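Chapter 3
Hearing the Groove: How Players Talk About Time

I got my first lesson in groove from a bass player named Laurier Turcotte, who stopped me in the middle of a tune and told me I was "sitting on the stove." I was nineteen and I nodded like I knew what he meant. (I did not.) He meant I was jumping ahead of the beat, like somebody who'd just been burned, and once I heard it I couldn't stop hearing it!

So this chapter is about time. I don't mean tempo, the number you set on a metronome. I mean where a player puts the notes once everybody has agreed on that number.

Say the band is playing at 90 beats per minute. The drummer lands right on the click, the piano player comes in a hair late, and the horns push a little early. 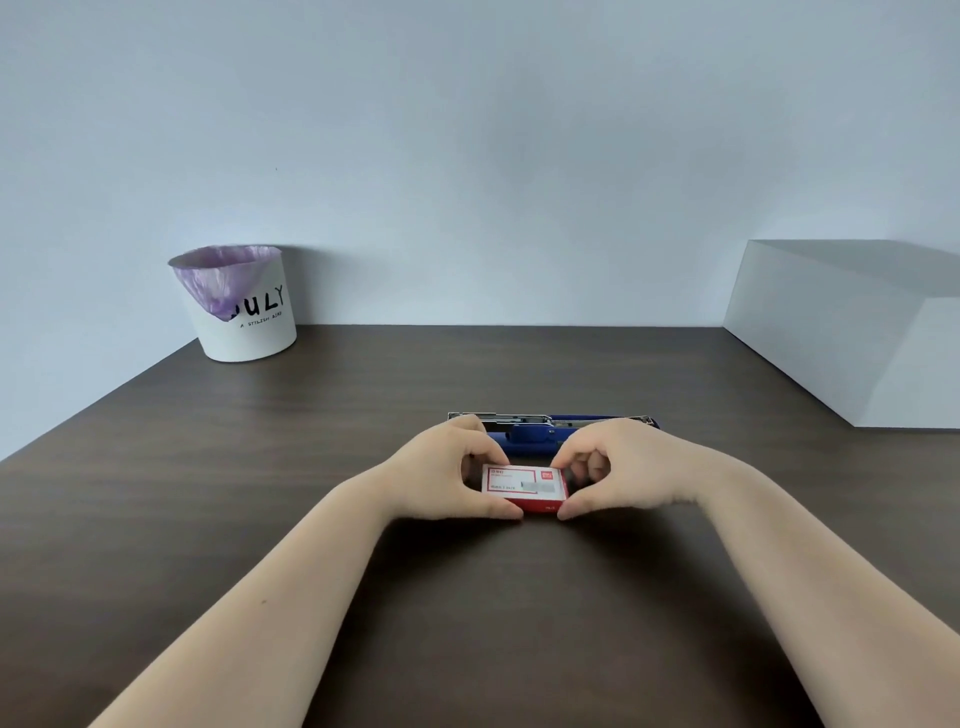 All three are "in time," and a listener would never call any of them wrong, but swap their jobs and you've got a different song. The late piano makes the whole thing feel heavy and relaxed. Push the piano forward and suddenly everyone sounds like they have a bus to catch.

Musicians have a pile of words for this, and they don't always agree on them. "Laid back" and "behind the beat" usually mean the same thing. "On top" means early but still comfortable. "In the pocket" is the slippery one, and I've heard two drummers argue about it through an entire dinner break. I use it for any spot the whole rhythm section has settled into together, early or late.

Before you read on, put on a slow blues you know well and clap on two and four for the first chorus. Don't fix anything, just notice if your hands want to get there before the snare does. Mine still do. 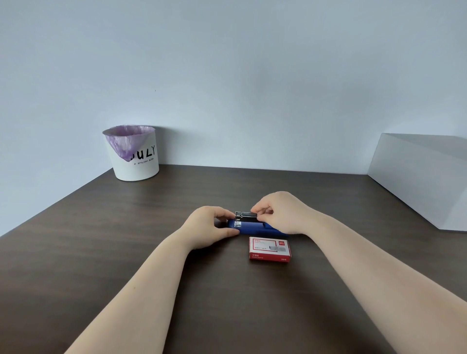
3.1 Straight, Swung, and Somewhere in Between

Count "one-and-two-and" out loud, nice and even. Those are straight eighth notes. Now let each number stretch out and make the "and" short, so it bounces. That's swing, or close enough for today.

The fun starts when one player swings and another doesn't. Early rock and roll is full of it: the piano hammers straight eighths while the drummer keeps shuffling along behind, and the rub between the two is a big part of why you want to dance. We'll spend a lot of this chapter in that crack.

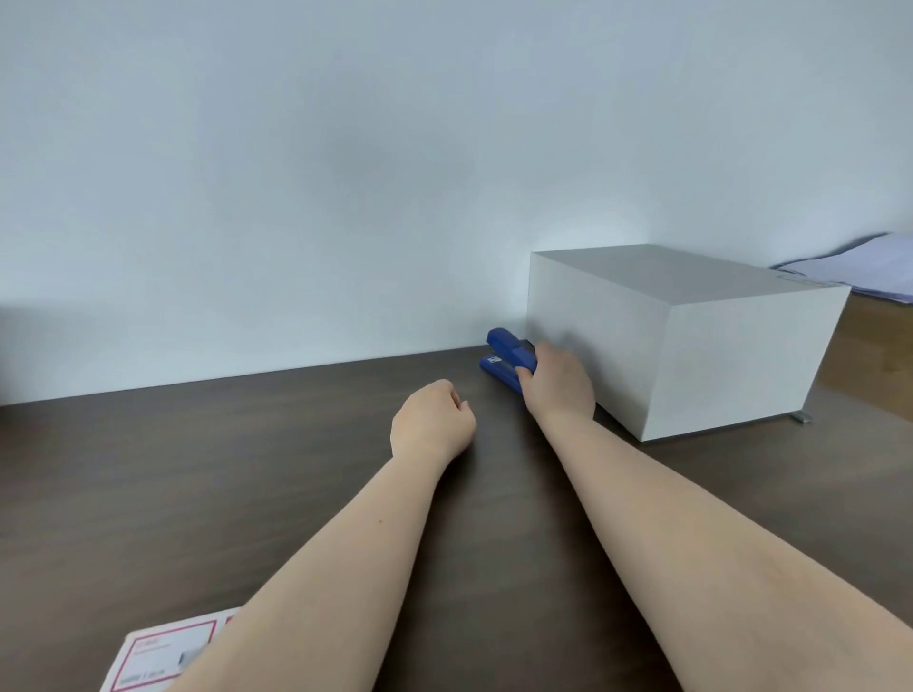

Reaching for the blue stapler.

Get a pencil, too, because the first listening chart comes up in the next section and you'll be marking it as the music plays.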